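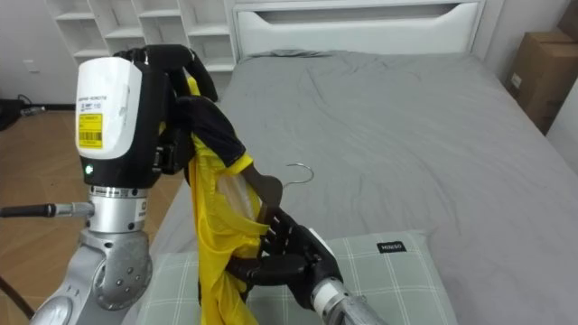
Progress report to the Chiriac fund, 9/20/18

The open day went better than any of us had hoped! We had 323 visitors through the Winder lab, and 40 of them came from home care programs, which was the group we most wanted to hear from. Narendra Vishwakarma ran the two-arm laundry demonstration in the bedroom set-up, and getting a shirt and a hanger together was easily the crowd favourite (people kept coming back for a second look).

Kobina Sowah collected 77 comment cards. The most common request was for trousers, so we've added those to the work plan for March. Spending is on budget, apart from 2 replacement cables still to be invoiced.

Halfdan Bergmann would love to host your board for a private session whenever it suits.

Sipho Ngcobo
Project lead, Dronine

Search this site Go
3 shares 0 comments
© 2018 Dronine | Contact us | Back to top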